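Household Practice, Unit 5: Bags and What Goes in Them
Handout for the Skollance evening course
Last updated: 2025-12-28

Read this before the practical. Those who did Unit 2 with Sayaka Kubo will recognise some of the complaints.

1. Why a whole unit

The thin plastic carrier is the worst container most of us own and the one we use most. It has no floor to speak of and no walls until something is in it. A box tells you when it is full. A bag lets you carry on, and gives its opinion on the stairs.

2. Opening

Rubbing the top edge between finger and thumb works. Licking the thumb also works, and I would rather you didn't in a shared room. Once the two sides part, get a whole hand in and push down to the bottom corners — a bag opened only at the top will swallow the first item sideways and keep it there.

3. Standing up

An empty bag will not stand. It slumps, and the slump decides where everything goes. You may

a) fold the rim outwards once, like a cuff;
b) put one heavy, flat thing in first;
c) lean it against something that won't mind.

Haruna Aoki's group last April favoured (c), using one another's bags, and lost the lot together. Please do (b).

4. Order of packing

Heavy, then square, then soft, then anything you will want on the bus. Small flat things go in last and down the side. Dropped in the middle they lie across the mouth or sink into a fold, and you will find them when you next wash the bag. (Yes, we wash the bags. See Unit 2.)

5. Handles

Leave both handles up and clear while you pack. A handle that has fallen inside will be packed under the potatoes, and there is only one way to get it back. Twisted handles can be untwisted before lifting. Afterwards they are a matter for your fingers.

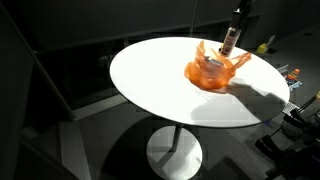

Fig. 1. Orange bag on the round table, mouth open and handles up. Note how low the body sits.

The sides in Fig. 1 bulge where they please, so aim for the opening and ignore the outline. Light plastic also glares under a strong lamp, which makes the rim harder to judge than it ought to be.

6. For the practical

Bring two bags of different thickness and a mixed load from your own kitchen. No eggs, following the Hirose evening. We work in pairs: one packs, the other keeps quiet, then they swap. Write half a page on where your bag first gave way and hand it in at the start of Unit 6.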